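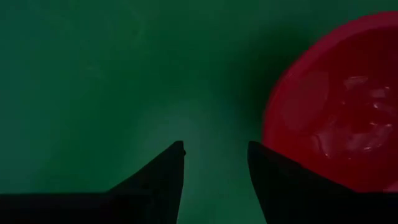

What is the best way to stack plastic mixing bowls so they don't get stuck together?

Let them dry all the way, put the biggest one down first, and set each smaller bowl inside it gently, with no pushing. If two bowls are close to the same size, put a paper napkin or a square of old dish towel between them.

That is the short version, and if you only came for that, go and enjoy your afternoon! The long version is below, and I'm afraid it is rather long. I have been using the same sort of cheap, bright plastic bowls for more years than I care to add up, and they have lived in every kind of cupboard, from the deep one in our old place in Skarkesville (you needed a flashlight) to the shallow shelf I have now, which holds one good stack and a colander and then gives up.

Before you stack anything

Get every bowl out. I mean every one, including the one under the sink with the clothespins in it and the one in the car. Spread them over a table where you can see down into them, and wipe the table first so you aren't setting clean bowls into crumbs.

Now look inside each one. Plastic scuffs, and a bit of scuffing is nothing to lose sleep over. A bowl that has been scraped for years with a metal spoon will look dull inside and still hold salad perfectly well. Cracks are another matter. Run a fingertip around the rim and then around the base, slowly, and if you feel a split, that bowl is finished with food. It can hold seed packets or a drippy flowerpot.

Washing comes next, even for the ones that look clean, and especially for anything that has been at the bottom of a stack since October. Warm water, ordinary dish soap, a soft cloth. If there's a greasy film that won't shift, make a paste of baking soda and a little water, rub it around with your fingers, and leave it while you have your coffee. Rinse well and turn the bowls upside down on a towel.

Then wait. This is the part I used to skip! Water sits in the little groove under a rolled rim, and it will run down between two nested bowls and hold them together like a suction cup. I give mine a good hour, and I shake each one over the sink before I call it dry.

Sorting by size

Color is a great help, and a bit of a trap. If you have a large red bowl and a small red bowl, your hand will want to put them side by side in the order, and of course they belong at opposite ends. Go by the width of the rim. If your bowls have the capacity molded into the base, so much the better. The biggest bowl of my old Troner set says 88 ounces, and the one I use for beating a couple of eggs says 16. Plenty of bowls say nothing at all, and for those you can just hold one over the other and look. 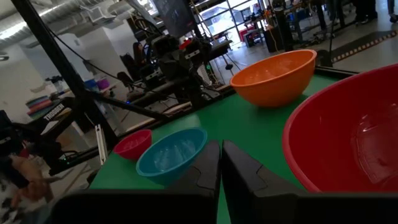 One reader wrote in to say that she sorts hers by depth before width, and that it had saved her a lot of grumbling. Her orange bowl was narrower than the red one but stood taller, so whatever went on top of it wobbled, and the stack leaned against the cupboard door until somebody opened it.

I tried her way and I think she has a point, at least for a mixed collection. With bowls from one set, width and depth go down together and you needn't fuss. With odd ones picked up here and there, set the two bowls next to each other on the table and get your eyes down level with the rims. If the narrower one is a good deal taller, let it stand by itself, or make it the top of a second, shorter stack.

Building the stack

1. Put the largest bowl on the table, right side up, with nothing in it.

2. Take the next size down and hold it by the rim, thumb on the outside and fingers in (or the other way about, whichever suits your hand). Bring it over the middle of the large one.

3. Lower it until you feel it touch, and let go. Please don't press. If it settles crooked, lift it out and try again.

4. Give it a quarter turn. It should move freely. If it drags, that pair needs a piece of cloth between them.

5. Carry on down to the smallest, and then pick up the whole stack by the bottom bowl, with both hands, and put it away.

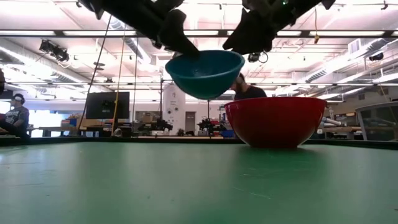

Teal bowl over the large red one, rim tipped up.

You may be wondering about a bowl that comes in at a tilt. It's fine to start with a tilt, and with a deep bowl it's sometimes easier on the wrist, but level it off before you let go. A bowl dropped in on its edge can wedge itself against the wall of the bigger one, and then you are reading the next section with a red face.

When two bowls are already stuck

Don't twist hard, and please don't go in with a knife. Stand the pair in a sink of warm water so that the outer bowl is sitting in it, and pour some cold water into the inner one. The outer bowl loosens a little and the inner one tightens a little. Wait a few minutes and lift straight up. If it's still holding, a drop of dish soap let down between the rims and a gentle wiggle will nearly always do it. Very hot water can warp thin plastic, so keep it to what your hands can stand.

Where to keep them

Waist height is best for the big stack, and away from the stove. I weighed mine once out of curiosity, and the large one came to 300 grams and the whole pile to 700, so it's no strain to lift down from a high shelf -- but a slippery pile coming down toward your face is no fun at any weight. A square of non-slip liner under the bottom bowl keeps everything from sliding when you reach past it for the colander.

If children help in your kitchen, a low drawer is lovely. Mine learned big and little from a stack of bowls on the floor, and they put them away in the right order long before they would do the same for their shoes.

And leave the bowl you use every day on top, or out on the counter altogether. Mine is the teal one. It hasn't been in the cupboard for months, and the stack is a good deal neater without it.

Tritden Home Pages | Page last looked over March 2020 | Write to us: Tritden, Thongdee Lane, Skarkesville | All rights reserved | Back to top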